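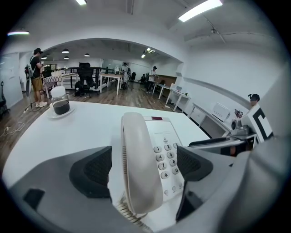

**Fodau Custom Printed Tees - Short Run & Bulk**

Prices good as of June 2009. Old March sheet is dead, please toss it.

Blank or printed. Men's, ladies', youth. Family reunions, 5K teams, church picnics, shop crews, school clubs. Minimum order is 2 shirts, printed, any mix of sizes. Yes, really 2. Price per shirt drops as you go up, see the breaks further down.

## The shirt

Fodau is our house tee. Mid-weight cotton, ring spun, taped neck and shoulders. Side seams on the ladies' cut, tubular on the men's. Double needle at the sleeve and bottom hem. Tear-out label, so no scratchy tag and you can put your own in if you're reselling.

Runs a bit long. If you're used to a boxy shirt you may want to size down, but not in youth. Youth runs true.

Shrinks some in the first hot wash. After that it stays put. Heathers shrink a little less, they've got polyester in them.

- Men's S to 4XL
- Ladies' S to 2XL (fitted, order up if between sizes)
- Youth XS to XL
- No toddler sizes right now. We get asked a lot. Try again in the fall

2XL and up costs more per shirt. Same on every color.

## Colors

In stock all the time: white, black, navy, red, royal, forest, ash, charcoal heather, maroon.

Special order, add a week: lime, orange, purple, gold, pink, chocolate, sand.

Screen colors lie. If the shade matters (school colors, company logo) ask for a swatch card before you order. Swatch is free, you pay the stamp. We can't take back a printed shirt because the maroon looked more like a burgundy on your monitor.

Lime shows through a bit under light inks. Gold too. Ask for an underbase on those, adds one color to the price.

## Printing

Three ways we do it.

**Screen print.** Best for anything over two dozen. Plastisol ink, cured in the tunnel dryer. Up to six spot colors. Setup is per color, per side, and we keep your screens for a year so a reorder has no setup if the art hasnt changed. Change one date on the back and thats a new screen for the back, front stays free.

**Heat transfer.** Small orders, names and numbers on the back. Feels heavier on the chest than ink does. Wash inside out, low heat, don't iron on top of it. Fine for a one weekend shirt. For a work shirt that gets washed twice a week go with screen.

**Embroidery.** Left chest or sleeve only on tees. Small letters fill in, so keep text a quarter inch tall or bigger. Works much nicer on the Burilwood polo (separate page) than on a tee, tee fabric puckers.

Max print area front or back 12 x 14 inches. Youth sizes smaller, we scale it down and send you a proof.

## Art

Send vector if you have it. AI, EPS, or PDF with the fonts turned to outlines. If all you've got is a JPG make it 300 dpi at the size you want it printed. A logo pulled off a website is not going to work, it comes out fuzzy every time.

No art? Use one of our stock layouts. There's the Sustton lettering set (block, arched, script) and a page of clip art for fishing, bowling, softball, graduations, reunions, that kind of thing. Type in your words, pick a layout, done. No art fee on those.

Redraws from a sketch or a napkin are billed by the half hour. Most take one half hour. Photos of grandpa with forty names around him take longer.

You get one proof by email before we print. Check the spelling. Check it agian. Have somebody else check it. Once you say OK, it's printed the way the proof shows, and a misspelled last name on the proof is a misspelled last name on the shirt.

No copyrighted characters, no pro or college team logos unless you have the letter.

## Price breaks

Breaks are by total shirts with the same art. Mix sizes, mix shirt colors, still counts as one run as long as the ink color stays the same. Ink change in the middle of a run = small wash up charge.

| Run size | Method | Notes |
|---|---|---|
| 2 to 23 | Transfer | No setup |
| 24 to 498 | Screen | Setup per color |
| 499 to 1000 | Screen | First color setup free |
| 1001 to 3000 | Screen | All setup free, ground freight free |
| Over 3000 | Call | Needs a press date |

Per shirt numbers depend on shirt color and number of inks, so use the quote form or call. White shirt, one color ink is always the cheapest. Darks cost more because of the underbase.

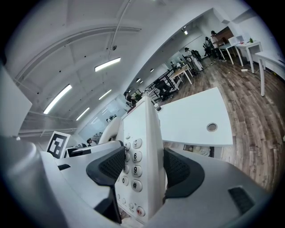
Phone quotes are good for two weeks. Have these ready when you call, goes a lot faster:

- how many, and sizes even if it's a guess
- shirt color
- how many ink colors, front, back or both
- the day you need it in your hands (not the day of the party)
- zip code for freight

## Turnaround

Ten working days from proof approval on screen print. Five on transfers. Embroidery depends on the machines, ask.

Rush is available most of the year. Add 25 percent and we'll cut it in half. No rush in the last two weeks of May or the week before school starts, we're full up then and saying yes wouldn't be fair to the orders ahead of you.

The clock starts when you OK the proof. Not when you pay. We've had proofs sit in an inbox nine days and then the event is Saturday. Check your junk folder!

## Bagging and labels

Shirts ship folded by the dozen, sorted by size. Individual fold and bag is extra, per piece. Name stickers on the bags extra too, send the list as a spreadsheet please, last name in its own column.

Fawzy gift wrap sleeves: paper sleeve with a window, holds one folded tee up to XL. Nice for bridal party shirts or staff gifts. Kraft or white. Sold in packs of ten. 2XL and up doesn't fit and we've tried.

## Care

Wash cold, inside out. Tumble low. No bleach. Don't dry clean a t-shirt. Wait 24 hours before the first wash on transfers.

## Returns

Blank shirts: 30 days, unwashed, you pay the freight back.

Printed shirts: only if we goofed. Wrong size shipped, wrong ink, crooked print, hole in the shirt. Tell us inside of a week and keep everything until we answer, we may want them back. We reprint or credit, your pick.

Spoilage on big runs. Industry normal is a couple percent and ours is under that, but on anything past 1000 order a few spare in your common sizes. Going back on press for three mediums costs more than the mediums.

## Questions we get

**Can I bring my own shirts?** Yes for screen, 24 and up. We don't replace your garment if one gets ruined. No nylon jackets, no thrift store mixed lots.

**Can I add shirts later?** Before press day, sure. After, it's a reorder and gets priced at its own quantity.

**Different name on every back?** Transfer, per name charge. Front can still be screen printed.

**Do you print on the sleeve?** Yes, 3 inches wide max. Counts as another location.

**Glow in the dark?** Yes but only on white or ash. Looks sort of pale green in daylight.

**Sample before I buy?** Blank sample at cost, comes off your order if you place one. Printed samples are whatever's left over from other jobs, so you'll be getting somebody's reunion.

**Tax exempt?** Fax or email the form with the order. We can't take it off afterward.

Item codes for the quote form: FD-M men's, FD-L ladies', FD-Y youth. Put color after the dash, like FD-M-NAVY. Heather is HTH.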